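Welcome! If you've just joined the Asstead Natural Dye Circle (or you're thinking about it), these are the things people ask most, with answers from those of us who've been ruining aprons for years. Last updated Mar 24, 2023.

## Getting started

**Do I need any experience?**

None at all. Milagros Samonte, who runs our beginner evenings, had never dyed so much as an Easter egg when she joined, and now she gets a red out of madder root that makes the rest of us jealous. Come along, pick a pot, and stir!

**What does it cost?**

Each session is $5, paid at the door. That covers mordant, use of the pots, and whatever plants are in season. Bring your own yarn or cloth if you want to, or buy a plain skein from the basket by the sink.

**Which fibers work best?**

Wool is the friendliest by a mile. Silk is lovely too, and it takes color so fast that it feels like cheating. Cotton and linen will get there, but they need more prep (see the scouring section). Acrylic and polyester won't take plant dyes in any way worth your evening.

## Scouring and washing

**What is scouring, and can I skip it?**

Scouring means getting the oils, waxes, and spinning grease out of the fiber before it goes anywhere near a dye pot. Please don't skip it! Most of the blotchy results people bring to show us come down to cloth that looked clean and wasn't. For cotton, simmer it with soda ash for an hour or two and watch the water turn the color of weak tea — gross, and very satisfying.

**Can I scour cotton in a washing machine?**

For yardage, yes. Use the hottest cycle with a little soda ash and a plain, unscented detergent, and don't cram the drum. Very waxy cloth may want a second round. Wool stays out of the machine completely unless you're after felt.

**Will dyed cloth stain my washer?**

Rinse by hand until the water runs nearly clear and you should be fine. If you have a front-loader, wipe the door seal after the first machine wash of anything dark. Run a cloth right down into the folds, where lint and loose pigment like to settle.
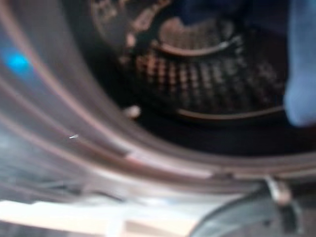 *The ridged door gasket on a front-loader.*

Indigo is the one to watch. Wash it alone the first few times, or with jeans you don't mind making bluer.

## Plants and color

**What can I pick around here?**

Goldenrod, black walnut hulls, and onion skins from your own kitchen will keep you busy for a year. Walnut hulls are best in October, once they've dropped and started going soft. Wear gloves, or enjoy brown fingers for a couple of weeks. Please take only a little from any one patch, and ask before picking on someone's land.

**Why doesn't my color match the sample card?**

Water, mostly! Ours is hard, which pushes madder toward red and makes some yellows brighter. Gwenaël Maillard collects rainwater and gets much softer shades from the same plants. The pot matters as well, and iron will darken nearly everything.

**How much plant material do I need?**

Start with equal weights of fresh plant and dry fiber, then go up if the color is pale. Goldenrod often wants double. Keep a notebook. Graça Cordeiro's goes up to recipe 144, with a snip of yarn taped beside each one, and she's happy to let you page through it while your pot simmers. 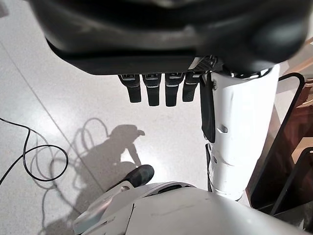

## Safety and housekeeping

**Are natural dyes safe?**

Some are and some aren't — plenty of plants are poisonous, and "natural" doesn't change that. We use alum for nearly everything and a pinch of iron now and then. Never use a dye pot for food again, even after scrubbing. Wear a mask when you measure powders.

**Can I bring my kids?**

Yes, from age eight up, as long as you stay with them. They tend to be much braver with color than we are!

**Where do leftover dye baths go?**

Used alum baths go down the utility sink with lots of water. Iron baths go in the lidded bucket marked with orange tape. Spent plants can go on the compost heap out back.

**How do I sign up?**

Put your name on the sheet inside the door, or tell Olga Matos at any session. If the evening you want is full, ask her about the waiting list, as spots often open up on the day.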